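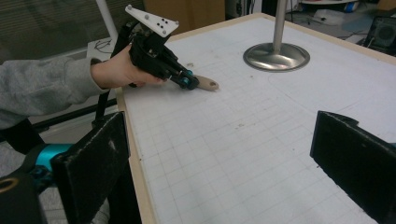 Chapter 6
What a Demonstration Leaves Out

Showing a robot a task sounds easy. You do the job, the machine records it, and the lesson is learned. Readers should doubt every part of that sentence. A recording holds what the sensors caught - the hand's reasons are missing. At Mandstead, Efa Prothero collected 39 demonstrations of one pickup and threw out 15. The 24 she kept agreed with each other, which proves little about a handle lying at a new angle.

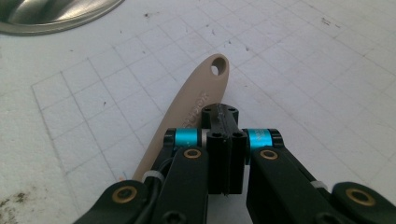 6.1 By Hand or by Remote

Remote control has its own gaps, starting with what the operator cannot feel.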